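Flostlow Ice Hockey Club
Minutes, operations meeting, Tuesday, 7:00 p.m.

1. Minutes of last meeting
Approved with one correction: the Daltow game is an away fixture.

2. Ice time
Fesari Arena has offered two extra slots per week through March. Accepted. The late slot goes to the under-16 team – goalies on the ice first.

3. Equipment
Balance in the equipment fund is $2,538. Up to $500 released for skate sharpening and practice pucks. Helmet purchase deferred to the next meeting.
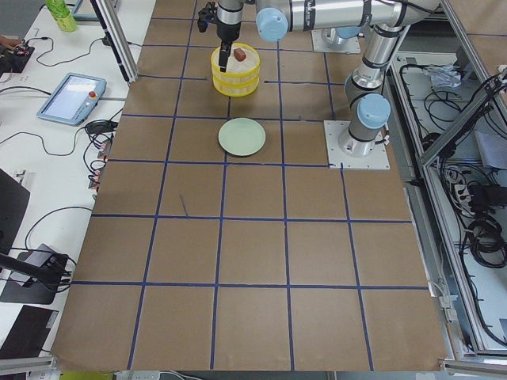 4. Travel
Bus to the Patrício tournament leaves at 6 a.m. Roster forms are due at the rink office the day before – no late entries.

5. Other business
None. Meeting closed at 8:10 p.m.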